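Search stories
Type a word and press enter
Jan 1, 2024
By Wróbel

The Ferry Clock

My grandmother sold tickets for the Vustarmont ferry, and she sold them from a booth with a clock that was always four minutes fast. She knew it. Everybody in the town knew it also, and they subtracted the four minutes without thinking, as one steps over a loose stair in one's own house.

When she retired, I was given her chair. I had come home in June with two suitcases and a degree which I did not want to discuss. The company gave me a grey jacket, a key for the cash drawer and a notebook where each crossing must be written. On my first page I wrote 46 passengers and was proud of my handwriting.

The trouble came with the new manager. He was sent from Fultetti, across the water, where the clocks are correct. He stood before my window, looked at the wall, then at his wrist, then at me.

"This is wrong," he said.

"Yes," I said. "It is four minutes."

"Then why do you leave it?"

I had no answer that would sound well in his language, and my own answer did not sound well in mine. He brought a ladder himself. He opened the glass, pushed the long hand back with one finger, and climbed down. It took him less time than to park his car.

The next morning, 16 people missed the early boat.
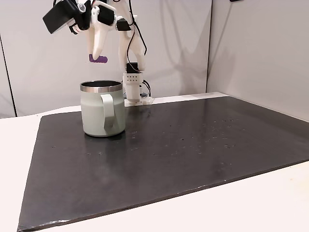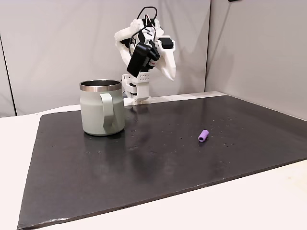
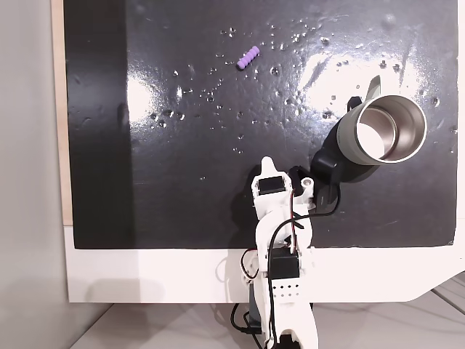

They arrived as they had always arrived, looking at my clock from the top of the hill, taking away four minutes, and walking slowly. The baker had a tray of buns under a cloth. A boy was holding his school shoes in his hand. They stood along the rail and watched the boat become smaller, and no one shouted at me, and I would have preferred shouting.

The baker put his tray on my counter. "Your grandmother would not do this," he said, and gave me a bun, so I could not even be angry with him.

I went to see her that evening. She was in the kitchen with the radio on, cutting the ends from beans. I told her all of it, the ladder, the finger, the boy with his shoes. She did not stop cutting.

"Do you know who made it fast?" she asked.

I said I had supposed it was broken.

"Your grandfather. He was late for everything. He was late for our wedding. So I moved the hand, and for one summer he was on time. Then he learned about it, and he was late again, but by then the others had become used to it."

"And you never put it back?"

"For whom?" she said. She pushed the bowl toward me and I took a knife.

We worked until the beans were finished. Outside it had begun to rain, and the last ferry was sounding its horn for the harbour wall. My grandmother lifted her head and listened, then looked at the small clock above her stove. I looked too. It was four minutes fast.

In the morning I went down before it was light. The ladder was still behind the booth, where the manager had forgotten it. I carried it inside, opened the glass and waited until my hand was steady.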